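Home testers wanted for the Pumoson hand-held gripper – Sonthorpe and nearby
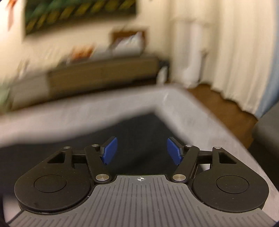
The Pumoson in a bedroom, fingers open.

Drusalier is looking for 40 households to use the Pumoson at home and tell us how they get on with it. You hold the gripper, pick things up and put them down as you go about ordinary jobs, and it records each task. The recordings go towards training Saha, our software for household robots.

What you would do
Tidy bedrooms, clear surfaces, sort laundry and put away shopping, using the gripper in place of your fingers. We send a task list every Friday. Sessions last up to 2 hours and you choose when to do them. After each one you fill in a short form on grip, weight, comfort and anything that went wrong. We want the complaints as much as the rest.

Who can apply
Adults living in or near Sonthorpe with a home broadband connection. No technical background needed. We would like to hear from left-handed people in particular, and from anyone with small hands – our early testers were mostly neither. Everyone else in the household must agree in writing before you start. Please put away letters, bank cards and family photographs before recording.

What you get
£158 for each completed block of sessions, paid by bank transfer. The kit is on loan and comes with a charger, a carry case and spare finger pads. Collection at the end is free. You can stop at any point and will be paid for the sessions you have finished.

How to apply
Write to Thirumalai Chettiar, Home Trials, Drusalier, quoting reference 394. Tell us what sort of home you live in, which hand you use and when you are usually free. Training is one evening in November, starting at 6.30pm, and you need to attend before we can lend you a kit.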